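4. Setting Up the Practice Room in the Simulator

18 January 2024

All teams entered in the Plerkeseck student robotics competition complete their first runs in the simulated practice room. Read this section in full before opening a team session.

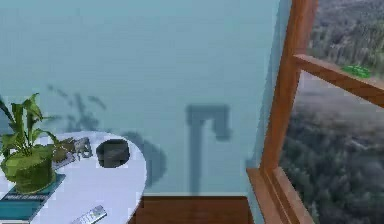
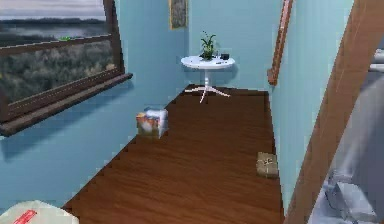

Two simulator views of the practice room, with the window and a potted plant in each.

By Cilov Goossens
Technical Editor, Plerkeseck Student Competition

4.1 Before You Begin

Each team must have a registered account and a copy of the Fliltis simulator installed on the school computer. The room file requires almost 200 megabytes of free disk space. Close all other programs that use the graphics card.

NOTE: The room file released in December replaces all earlier versions. Runs recorded with an earlier file will not be scored.

4.2 Loading the Room

1. Start Fliltis and sign in with the team account.
2. Select Rooms, then Practice, then Load.
3. Wait until the status bar reads Ready. Do not press any arm control during loading.
4. Open the camera panel and confirm that each view shows light blue walls and the wood-framed window. If a view is blank, close the panel and open it again.
5. Set the session timer to 8 minutes.

4.3 Checking the Objects

Objects in the room fall into two groups. Task objects may be picked up and moved. Fixed objects are part of the room and must be left in place.

1. Open the object list and compare it with the task sheet issued to the team.
2. Look along the floor and find the box with the colorful printed sides and the smaller brown cardboard box. The second picture shows both.
3. Turn the view to the white oval table and find the remote control near its front edge, as in the first picture.
4. Select each task object in the list. Its name must appear in the lower panel.
5. If a name does not appear, choose Reset Room and repeat steps 1 through 4.

CAUTION: Reset Room erases the current run. Save the run log first if the team wishes to keep it.

4.4 Running the First Exercise

1. Assign one student to the controls and one to the run log. Students change places after every run.
2. Set arm speed to Low.
3. Move the arm toward the first object on the task sheet and stop before contact.
4. Check the distance in at least two camera views. A single view does not give a dependable reading of depth.
5. Close the gripper, lift the object, and hold it for 3 seconds.
6. Return the object to its starting position and open the gripper.
7. Press End Run. The log is saved in the team folder.

CAUTION: Contact with a wall, the window frame, or a table is recorded as a collision. A run containing three collisions ends without a score.

4.5 Submitting the Log

Each log may contain up to 2,000 lines. Longer logs must be divided at the end of a run and numbered in order. Upload the files through the team page and keep a copy on the school computer until the score has been posted.

Teams that cannot load the room after two attempts should complete the fault form in Section 9 and attach the start-up report.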